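Notes on keeping remote control toys and painted figures going. Updated May 2023, will tidy up when I get a minute.

**Batteries first.** Nine times out of ten the toy isn't broken. Take the cells out, look at the springs. Green or white crust? Cotton bud, drop of white vinegar, wipe, dry overnight. Bit of fine sandpaper if it's stubborn. Don't mix old cells with new.

**Won't pair with the phone.** Turn Bluetooth off and on. Delete the toy from the phone's list, then start again from the app. Move away from the microwave. Old handset of mine wouldn't see the Londar tank at all until I gave the app location permission — daft but there you go.

**Squeaky wheels.** Hair. It's always hair. Tweezers and a seam ripper, then one drop of silicone oil on the axle. Not cooking oil, goes like glue.

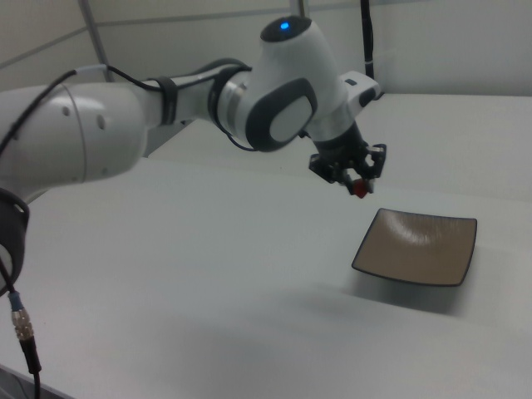

Loose wires kill more toys than drops do. Anything that turns, a head or a turret or a gripping claw, pulls on its wire every time it moves, and after a few months the solder goes. Leave slack at the joint and fix the wire down somewhere that doesn't bend. Same idea as the thin black cable along the top of that white arm, held by a strap round the forearm, with a loop left near the black collar. On a toy I use a strip of soft velcro or a bit of heatshrink. Cable ties are ok but dont pull them tight, they bite through thin insulation. Turn the part all the way both ways before you close the case.

**Screws.** Egg box, one cup per screw length. Tullio Gatti put a long one in a short hole on his Pilon rover and it came straight out through the paintwork.

**Painted figures**

- Dust with a soft make-up brush. No polish, no wipes.
- Sticky? Lukewarm water, tiny bit of washing up liquid, pat dry.
- Snapped wrist or wing: superglue gel on a cocktail stick, hold it and count to 60. Then leave it alone till tomorow.
- Keep off the windowsill. Reds fade first.

**Storing.** Cells out, always. Keep the instruction leaflet in a freezer bag taped inside the lid. Natalina swears by rice in the box for damp, I just use the little sachets out of shoe boxes.

Still to add — charging leads, and what to do about yellowed plastic. Probably June.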